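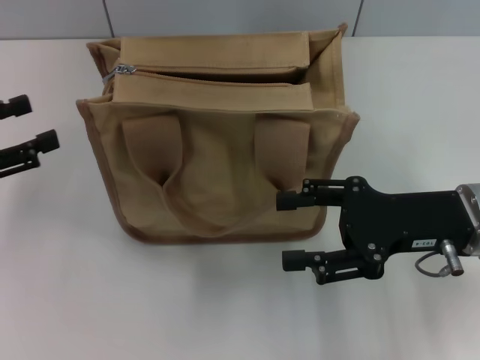 The Small Print on Giving While You Shop

By the features desk
July 8, 2020
30 shares | 6 comments

The pitch is hard to argue with. Buy the thing you were going to buy, tick a box at the checkout, and a slice of the price goes to a good cause. It costs you nothing. I have ticked that box plenty of times myself, and until this spring I never asked where the slice went.

Pirnholm, the online housewares store, has run its Share Back program since March. The banner says "a portion of proceeds" supports school meals. I wrote to ask what portion. The first reply thanked me for caring. The second said the figure varies by product. The third, which took 19 days, said it is set each quarter and isn't published.

So a customer who spends $241 on sheets and towels has no way of knowing whether she gave ten dollars or ten cents. She may well skip her usual donation that month, feeling it's been handled.

The money doesn't go straight to a charity, either. It goes to Trakwood, a company that collects small donations from stores and passes them along, minus a fee. Trakwood says the fee covers bank costs and staff. Fair enough - somebody has to do the paperwork. But the fee isn't on Pirnholm's page, and it took me a while to find it on Trakwood's.

Lirard, a smaller store, does it differently. It gives 6 percent of the sale price, says so next to the button, and posts a yearly total. I'm not ready to applaud, as the total is the store's own number and no outside accountant has signed it. Still, it's a number, and you can complain about a number.

Fans of these programs say some money is better than none. Maybe. The Fehr food pantry told me its last transfer from a checkout program was $30, and that it came without a note saying which store had sent it. The pantry was glad to have it. It would have been gladder, I was told, to have a mailing address for a thank-you card, or a few people who gave every month.

I've gone back to writing checks. The box at Pirnholm comes already ticked, by the way, and you have to scroll down to clear it.

Related
Does Your Old Coat Really Get Worn Again?
Charity Raffles: Who Pays for the Car?
How to Read a Nonprofit's Tax Form
Round Up at the Register? Ask First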